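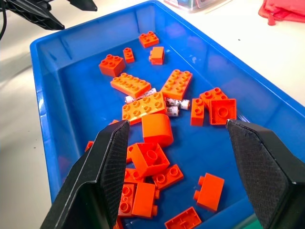 Bin sorting with the Jeltau gripper kit: a thread

Filed under: Workbench / Robots & Kits / Hands-on

1/ Right, I've had the Jeltau two-finger gripper kit on my small arm long enough to have opinions, so I'm going to dump them all in one go. Short version: I love it, I have complaints, and I've spent far too many evenings on toy bricks.

2/ The job: orange bricks and white batteries, mixed up in one blue tray. Batteries out, bricks stay. Sounds like a toddler's puzzle until you watch an arm try to get hold of a battery lying snug against a 2x4.

3/ What you get for 189 quid: two fingers, the mount, a wrist camera, a cable that's a bit too long and a licence for Kastumon, which is the software side. Bring your own arm. Mine's a Safavi and the mount went straight on — four bolts, no adaptor plate, no swearing.

4/ The fingers first. They're black wedges with a crosshatched texture on the inside faces, and that texture is the best thing in the box. My old smooth fingers used to squirt batteries across the table like orange pips. These hold on!

5/ I ran 100 battery picks with the old pair and 100 with these, same arm, same speed. The old ones dropped so many that I stopped being cross and started being impressed. The Jeltau pair dropped four. I checked my tally twice.

6/ Bricks are another story, and it depends entirely on how they land. A 2x2 with its studs up is easy. Upside down is fine too once the fingers are lined up with the outside walls. The little 1x2s on their sides are fiddly and I've learnt to leave them until the crowd thins out.

7/ And then the arch brick. Oh, the arch brick. Curved on top, so if you come in a touch high the fingers slide up and off and close on nothing. I dropped the approach height by a hair and it got much better. I still hold my breath every time.

8/ The wrist camera is a joy. Because it rides along with the fingers, you get both tips and the tray in the same view, so you can see straight away if you're lined up or kidding yourself. With my overhead camera the arm was forever blocking the bit I cared about.

9/ Downside of that view: the fingers hide things. Anything tucked behind the left one might as well not exist. Kastumon has a "look again" setting that backs the wrist off and takes a second look before choosing. Turn it on. It's off by default and I can't think why.

10/ Kastumon itself: quick to teach. I gave it 40 labelled views of the tray and it was already telling batteries from bricks most of the time. At 200 it was properly good. White on blue next to bright orange is a kind test, mind you, and I wouldn't expect the same from grey parts in a grey tub.

11/ Where it still struggles is overlap. If a battery is half under the edge of a long brick, it sees the visible end, decides that's the whole battery, and goes for a spot that's too far over. You have to tell it to move the brick first. There's a rule builder for that and it took me an evening to get the hang of it.

12/ Once it clicked, though! Watching the arm shift a 2x4 to one side, pause, and then go back in for the battery gave me a silly amount of happiness. I made tea and just stood there through three whole trays.

13/ Tray tip. Get one with a raised rim and a shallow floor. In a deep box the knuckles hit the wall before the tips reach anything near the side. My blue one is shallow enough that the fingers can get at most of it, though bricks right up against the wall are still a faff.

14/ Moans, in no order. The manual is thin on grip force and the starting value is much too strong for anything soft. The software fan-noise warning can't be switched off. And the spare fingertip pads are sold only through Grivedwood, who took nearly a month to send mine.

15/ Also the cable. I know I mentioned it already. Clip it well back along the arm or it'll droop into the camera view at full reach and Kastumon will try to label it. Mine was a "battery" for an entire afternoon.

16/ Who'd enjoy it: anyone with a small arm already on the desk who wants to do real picking without building fingers from scratch. If you only need to move one shape from one fixed spot, you could spend a lot less and be just as happy.

17/ Things I haven't tried yet: anything shiny, anything squashy, and running it with the lights off. Shiny next, I think. I've got a jar of assorted washers and a bad feeling.

18/ Settings I've landed on for bricks, for those who asked: grip force at the second notch, look again ON, approach speed halved for the last bit, smallest parts last. For batteries go up one notch. I'll post the rule file for the overlap trick when I've tidied up the names in it.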